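About Us

Hi, I'm Wulan, and I run Drekilstead with my friend Yanti Majimbun. We try to find out whether machines can do chores yet, and then we tell people the truth about it.
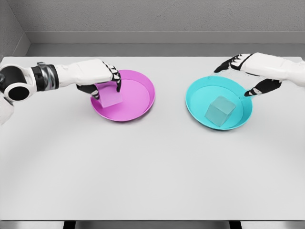 People usually come to us with one question: when can I buy something that clears the table? My short answer is "not this year, sorry!" The long answer is why we have a company.

I used to manage the kitchen at a wedding hall called Breretti. On a busy Saturday we had 462 covers, and every one of those plates had to be scraped, sorted, stacked, washed and put back on the right shelf. I spent a lot of those nights with my sleeves rolled up thinking, surely a machine could do this part. So I started reading, and then I started pestering people who build robots, and one of them was Yanti (she was writing control software for a packing line and was pretty bored with it). She told me I was wrong about nearly everything, and we've been working together ever since.

What I had wrong was which parts are hard. I figured lifting a heavy tray would be the trouble. Lifting is fine. Machines have been lifting things on factory floors since before I was born. The trouble is a teaspoon lying under a napkin, or a glass somebody has put down right at the edge, or a plate with half a dinner still on it. You and I don't even slow down for that stuff. A robot hand has to work out where the thing is, how to get its fingers around it, how hard to squeeze and when to let go, and if you give it two hands it also has to keep them out of each other's way.

So we start small. Really small! Before we ask for a cleared table we ask for one cube and one plate, and then a second cube and a second plate for the other arm. Pink goes with pink, blue-green goes with blue-green. It looks like a toddler's game and my mother thinks it's very funny that this is my job. But putting a thing in the place where it belongs is most of housework when you think about it. Socks in the sock drawer, forks with forks, bolts in the bolt bin.

We do the early rounds in simulation, on a program Yanti wrote that we call Faltska. I was snooty about simulation at first because you can't chip a plate in it, and chipped plates were my whole life at Breretti. I've come around. You can run the same chore 100 times before lunch with the cubes nudged a little each time, and you don't have to sweep up. It has its limits, though. Simulated tables are clean and nothing on them is greasy. A chore that goes well on the screen still has a long way to go before I'd let it near somebody's good dishes.

What do we do for customers, then? Mostly we get calls from small shops, laundries, commercial kitchens and people who pack things into boxes. They've seen a video of a robot folding a shirt and want to know if they should save up. I come out and watch the work for a day, usually starting at 6 a.m. because that's when the messy part happens. I write down each chore in plain words. Yanti goes through my list and marks what a machine could do now, what it could do with somebody standing by, and what it can't do. The last group is usually the longest. We've told plenty of folks to buy a better cart and keep their money.

We also have a home project called Wuisan, started last April, where we look at 40 everyday chores and check each one again as the machines get better. Wiping a counter is looking hopeful. Fitted sheets are a disaster, and I can't fold those either.

We don't sell robots and we don't get paid by anyone who does. If you've got a chore you're sick of, write and tell us about it, the more detail the better. Yanti reads the mail in the mornings and I get to it after lunch.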